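Thin cloth bags pile up fast, and once they're balled in a drawer you stop using them. The method below is for the light, see-through kind with a drawstring or a short flap. Heavy canvas totes do better folded in thirds and stood on edge.

## What you need

- A flat table
- A small basket, wicker or anything else with low sides
- The bags, washed and fully dry

## Folding

1. Empty the bag and turn it right side out. Check the corners for receipts.
2. Lay it on the table with any printing facing up.
3. Take hold of the top on both sides and lift until the fabric hangs, then lower it slowly so the bottom edge lands first.
4. Pull the side seams apart and smooth from the middle outward. Tuck in the tag if it has one.

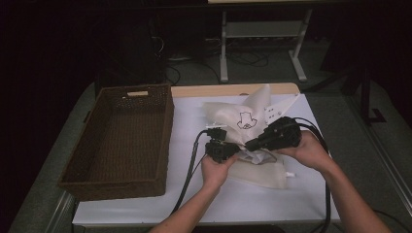 Thin fabric slides around and clings to itself, so step 3 may take a couple of tries. A crumpled bag will usually settle if you put it down and start again from the bottom corners.

5. Fold the flap down over the front.
6. Fold one side to the center, then the other side over it.
7. Roll or fold from the bottom up. Folding gives a flatter packet, but a roll holds better in a basket.

## Storing

Stand the packets in the basket in a single row. My basket takes 20 rolled bags before they start popping up. Put the ones you use for produce at the handle end.

Iron only if the bag has set creases, on low, and keep the iron off the print.

*Kaja Bite, Sep 8, 2023*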